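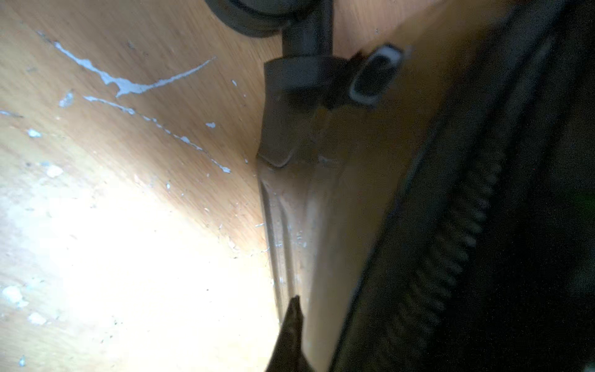
Monter un petit poste à deux bras sans vider le compte atelier

Je vous avais promis la suite de mes bidouilles, la voilà, et elle parle surtout d'argent. Quand je me suis lancée dans l'idée d'avoir deux petits bras robotisés à l'atelier, j'ai fait ce que tout le monde fait : j'ai regardé le prix des bras, j'ai regardé mes économies, et je me suis dit que ça passait. Ça passait, oui, pour les bras ! Le reste, je l'ai découvert facture après facture, et c'est de ce reste que je voudrais vous causer.

Mon budget de départ était de 1 000 euros. J'ai fini à 2 489 (je garde tout dans un cahier, les tickets agrafés dans l'ordre, mon côté vieille école). Je ne regrette rien, mais si j'avais écrit la liste complète avant de commander, j'aurais acheté dans un autre ordre et je me serais épargné deux ou trois frais de port idiots.

Commencez par le châssis

Le premier poste à chiffrer, c'est ce qui tient les bras. Des profilés en aluminium, des équerres, des écrous à glisser dans la rainure, des plaques de montage. Chez Verstraete, on vous coupe les profilés à longueur, et je vous conseille de payer la coupe. J'ai voulu faire la mienne à la scie à métaux pour économiser, j'ai raté deux barres, l'économie s'est envolée dans l'après-midi.

Prenez la visserie en sachet et pas à la pièce. Les écrous de rainure disparaissent, c'est une loi de la nature, et il en manque toujours un au moment de poser le dernier montant. Candela Aguirre, qui m'a vendu une partie de mes barres d'occasion, m'en avait glissé une poignée en rab dans le carton – j'ai tout utilisé.

Pour le plateau, un panneau clair, facile à nettoyer, et assez épais pour ne pas vibrer. Si vous hésitez entre deux épaisseurs, montez d'un cran. Le mien venait d'une fin de série chez Orness et la différence de prix ne payait même pas un café.

Les objets d'essai comptent aussi dans le budget

Je n'avais pas prévu une seule ligne pour les choses que les bras doivent pousser, tourner ou attraper. Or il en faut, et de toutes les sortes : du lisse, du bombé, du rigide, des trucs avec des roulettes qui accrochent. Les vide-greniers sont parfaits pour ça. Allez-y en fin de matinée, les gens bradent pour ne pas remballer, et en mai vous aurez l'embarras du choix.

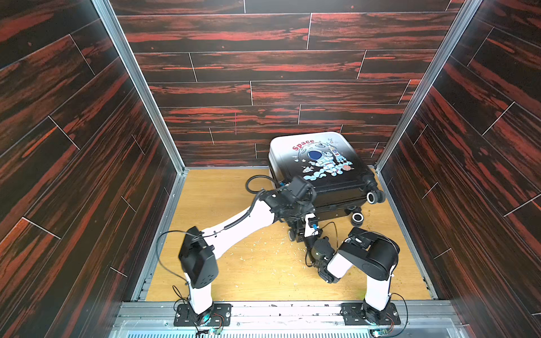
Deuxième ligne oubliée, les câbles. Chaque bras en a plus qu'on ne croit, et si vous les laissez pendre ils finissent par se prendre dans ce qui bouge. Comptez des clips, de la gaine, des colliers qui se rouvrent (surtout ceux-là, les colliers ordinaires il faut les couper à chaque réglage et on en jette des dizaines). Prenez aussi les câbles un peu plus longs que la mesure. J'avais tout calculé au plus juste, bras repliés, et dès la première extension complète j'ai arraché une prise. Riet Vandenberghe, du forum Kirkik, mesure les siens avec une ficelle qu'elle fait passer partout pendant qu'elle déplie le bras à la main, alimentation coupée. Je fais pareil maintenant et je n'ai plus rien arraché.

Neuf, occasion ou kit ?

J'ai eu les trois devis sous les yeux. La paire d'occasion était à 585 euros, sans alimentation, avec un jeu dans un coude que le vendeur qualifiait de « léger ». Méfiez-vous de ce mot-là. Demandez une vidéo du bras qui bouge lentement, à vide puis avec une petite charge, et écoutez le son autant que vous regardez. Le kit à monter soi-même revient moins cher que le neuf assemblé, à condition d'aimer passer ses soirées avec un tournevis. Moi j'adore, donc la question a été vite réglée !

Gardez une réserve pour les pièces qui s'usent. Les doigts des pinces d'abord, parce qu'ils frottent sur tout, puis les moteurs du poignet. J'ai mis de côté 101 euros au départ, un chiffre bizarre qui correspondait à ce qui restait sur la carte, et il m'en reste un petit bout.

Deux questions reçues par courrier

Dzifa Abubakari me demande s'il vaut mieux acheter les deux bras d'un coup. Si vous débutez, un seul. Prévoyez quand même la barre de base assez longue pour le second et une multiprise avec des places libres. Rajouter un bras sur un châssis prêt, c'est une soirée. Refaire le châssis, c'est vos vacances.

Evelien Dekker voudrait savoir combien je dépense en nettoyage. Presque rien : un pinceau doux, un chiffon microfibre et un petit aspirateur à main. Brossez les rainures avant d'aspirer, les miettes s'y logent très bien. Et coupez le courant avant d'y mettre les doigts, même pour une minute.

Pour ceux qui veulent ma liste de courses, elle est dans le cahier et je la recopierai au propre dès que j'aurai retrouvé la facture de Gendville, celle des équerres.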